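Filed under: Machines > How Rules Work
Hillow Junior Science Pages
10 January 2020 – by the Hillow science desk

Rules for Robots That Make the Bed

A robot in a factory does one job in one place. A robot in a home has to work near people, pets and soft things. For this reason it needs rules, and the rules must be written down before the work starts. A written set of rules is called a standard.

Soft things are hard for machines. A box keeps its shape when it is picked up. A sheet does not.

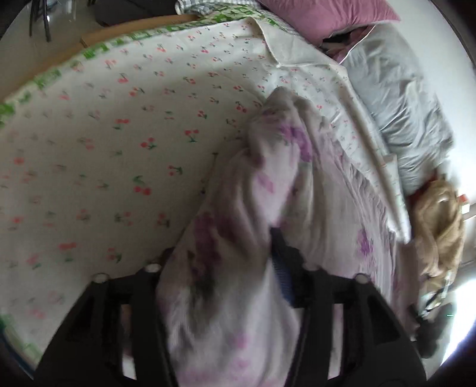

Page last changed: December 2019

A gripper has two jaws that close on an object. When the object is cloth, such as flowered fabric lying on a cherry-print sheet, the jaws must press hard enough to hold it and gently enough not to tear it. The Kornen home rules set three limits.

Rule 1. Force. The jaws must stop closing when the squeeze reaches the set limit.

Rule 2. Speed. The gripper may move no faster than 200 millimeters per second near a person. With no person near, the limit is 300.

Rule 3. Stopping. A person must be able to stop the machine at any time – one button, easy to reach.

A cushion is thicker than a sheet, and it pushes back when squeezed. The same jaws have to handle both.

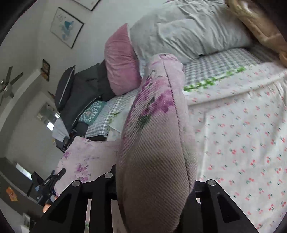 Rules also need tests. In the Zelotden test, a gripper picks up cloth items 100 times. To pass, it must hold on at least 97 times and damage nothing. A machine that fails is adjusted and tested again from the start. The earlier score does not count.

A standard can change. When people find a new problem, they write a new version and give it a new number.

Comments (3)

abdelaziz_class4: Does the stop button have to be red?

Hillow desk: The Kornen rules say it must be easy to see. Most makers choose red.

mothandlamp: My son wants to know if 97 is still a pass if one pillow rips. I said no.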